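**Re: sweater cuffs going baggy, what are you all doing about it**

**ludari_knits** wrote:

ok so I have now ripped the same cuff three times. Navy worsted, 2x2 rib, bottom-up sleeve. Looks great off the needles, a week later it's a bell. I push my sleeves up all day at work so maybe thats the whole problem. Yarn is Dreda, the plain wool one, 70 stitches at the underarm going down to 44 at the wrist. Needles two sizes down from the body.

What do I change? Fewer stitches? Different rib? Do not say elastic thread, I hate elastic thread.

---

**benjie_s** wrote:

Elastic thread.

Kidding. Go down another needle size, just for the cuff. Two sizes isn't enough on that yarn, it's soft and it grows. Also 44 sounds like a lot unless you have big wrists?

---

**ctibor_h** wrote:

disagree with the needle thing. Tiny needles make a stiff cuff and it still stretches, just slower. Twisted rib. Knit through the back loop on every knit stitch. Bit more work, way more grip.

And bind off matters more than anybody admits. If you did a super stretchy bind off, there's your bell.

---

**ludari_knits** wrote:

...I did a super stretchy bind off

---

**ctibor_h** wrote:

well there you go

---

**natalia_st** wrote:

Tubular bind off or just a normal one in pattern, not too loose. I stopped using the stretchy ones on sleeves years ago, ok for socks and necklines. On wrists your hand goes through once and then the edge just sits there flaring.

I've got a navy pullover I wear pretty much every day October to April. Plain ribbed cuffs, wool with a little nylon in it. Sleeves a touch long so the rib ends right where the back of the hand starts, thats where I like it. 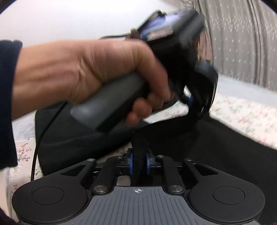
Anyway the nylon is most of it imo. 100% soft wool has no memory. You can knit it as tight as you want, if the fiber doesn't want to spring back it won't. I used Khasawneh sock-weight held double for just the cuffs on my last one and you can't tell from a normal distance. Color match was luck though, bring the sweater to the store in daylight. Navy under shop lights is a liar.

---

**benjie_s** wrote:

Holding double for only the cuff, doesn't that leave a ridge where you switch?

---

**natalia_st** wrote:

little bit. Goes away after blocking mostly. You switch on the first round of rib so the eye expects a change there anyway

---

**aigars_t** wrote:

Gonna be the grumpy one. Wool has plenty of memory, soft merino doesn't. Not the same thing. I have a sweater my aunt made from some scratchy farm wool and those cuffs will outlive me. No nylon, normal rib, normal bind off. People want it soft as a kitten and then complain it doesn't hold up.

Wash it. Seriously, before ripping a fourth time. Lukewarm soak, squeeze in a towel, scrunch the ribbing together with your fingers and let it dry like that. Don't pin the cuffs. I bet you pinned the cuffs.

---

**ludari_knits** wrote:

I pinned the cuffs

ok so stretchy bind off AND pinned them out. Great. feeling very smart today

@natalia_st how long is your rib? Mine is 2 inches, wondering if longer would hold better

---

**natalia_st** wrote:

3 inches or so, never measured it properly. Longer is def better if you push sleeves up, there's more of it to hang on.

---

**ctibor_h** wrote:

Longer, yes. But count. 44 at worsted is too many for a 6.5 inch wrist. What's your gauge in the rib, unstretched? Not the stockinette gauge, everyone gives the stockinette gauge

---

**ludari_knits** wrote:

umm. stockinette is 5 to the inch. didn't swatch the rib

---

**ctibor_h** wrote:

Nobody does and then we get this thread every fall. Drop to 40 or even 36. Do the decrease all in one round right before the cuff, it gathers a little, looks fine.

---

**benjie_s** wrote:

36 is too tight for pushing up over a forearm. 40. I'll die on this one

---

**aigars_t** wrote:

40 is fine. Wash it first.

---

**ludari_knits** wrote:

Plan: soaking tonight, scrunching, NOT pinning. If it's still a bell after it dries I rip to the rib, 40 sts, 3 inches, regular bind off. Leaving twisted rib for the next one bc my hands hurt just thinking about it. Will try the other sleeve the same so they match

anyone know if Clistero makes a navy in sock weight, cant get Khasawneh near me

---

**natalia_st** wrote:

They do, leans more purple. Get one ball and check before you commit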